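10/27/18 - Kitchen chores bench, basket unloading

Entry by Thirumalai Bangera. Continues the February notes on grasping from open trays.

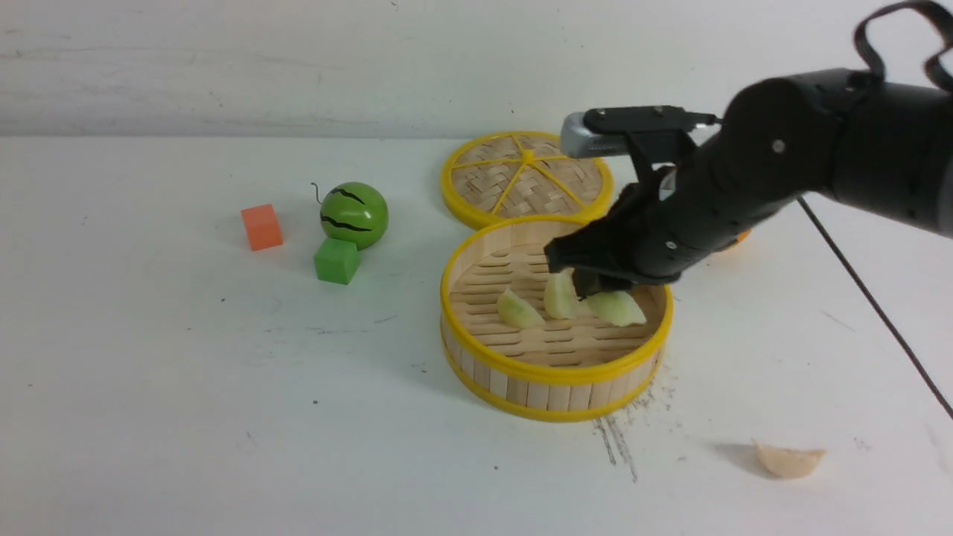 The question put to this bench by the Deketow program is a narrow one: can a single arm clear a container of small food pieces at a standard that a household would accept? The tray work suggested that it could. A tray, however, has no wall to speak of, and most things in a kitchen that hold food do. The steamer basket was chosen for that reason. It is an ordinary bamboo one with a yellow rim and a slatted floor, and the pale green fruit pieces are a fair stand-in for the sort of thing a person would pick out with tongs without looking twice.

**Task as set**

1. Basket on the white table, lid off and lying flat behind it.
2. Three fruit pieces on the slats, placed by hand, not touching.
3. Arm to lower into the basket, close on one piece, lift clear of the rim and release on the table.
4. Repeat until the basket is empty. Operator may stop the arm but may not correct it.

**Observations**

The approach from above is sound. Descent into the basket was repeatable through the whole session, and the wall was struck only when the target lay hard against it. In those cases the Stustelix planner tilted the wrist late, and the outside of one finger met the bamboo before the inside of the other met the fruit. The basket then shifted a little on the table and every stored position was wrong by the same amount. The software does not at present look again after contact. It should.

The wedge shape is a greater difficulty than the colour, which I had expected to be the trouble. A wedge on its flat side is picked up well. A wedge on its curved side rolls as the fingers close, and the grasp ends on a corner. Such a piece will usually survive the lift but not the travel over the rim.

Speed remains poor. A complete clearing took nearly 300 seconds on the slow setting. Raising the speed shortened this but brought more dropped pieces, and I have gone back to the slow setting for the record runs.

**Table condition**

There are dark scuffs and grey scratches on the surface near the foot of the basket. Colleagues using the bench should keep these in mind when setting thresholds for the table mask. Rodrigues has asked that the surface not be replaced partway through a series, and I agree.

**Assessment**

As to whether the machine can do the chore, my answer for the present is a qualified no. It can do the motion. It cannot yet recover from a small mistake, and unpacking a basket is largely a matter of small mistakes - a piece rolls, the basket moves, one tries again. A household would tolerate the slowness well before it tolerated having to stand by.

I would not extend this finding to the shop floor. The Ranent packing trial uses fixed trays and a single part, and nothing observed at this bench counts against it.

**To do**

- Add a second look after any contact with the wall.
- Try a descent offset toward the centre of the basket for pieces near the edge.
- Run 100 single picks with the wedges on the curved side only, and log the finger gap at closure.
- Replacing the lid is a separate task. Leave it until the above is finished.

T.B.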